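**Tool rack on the Parora cell: small habits that save a long afternoon**

- Wipe the clips before you wipe anything else. Grit in a clip makes a tool sit a hair high, and the arm will go for it with total confidence regardless.
- Tug each cable gently from the clamp down. If it moves at the clamp, tighten it now — it won't heal overnight.
- Dry cloth on bellows. The spray from under the sink is for the sink.
- Re-teach the pick-up points after 1200 changes, or after anyone has "just nudged" the rack, whichever they admit to first.
- Run the first 17 changes at 25 per cent speed. Dull, yes. So is ordering a new holder from Smits.
- Keep the spare clips in a labelled jar. The unlabelled jar is where screws go to retire. 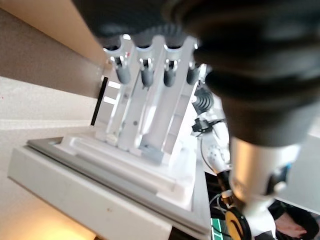
*Four grey tools hanging in their white clips, gripper close by.*

Last job: listen to one full change with the radio off. A click is fine. A crunch means start again from the clips.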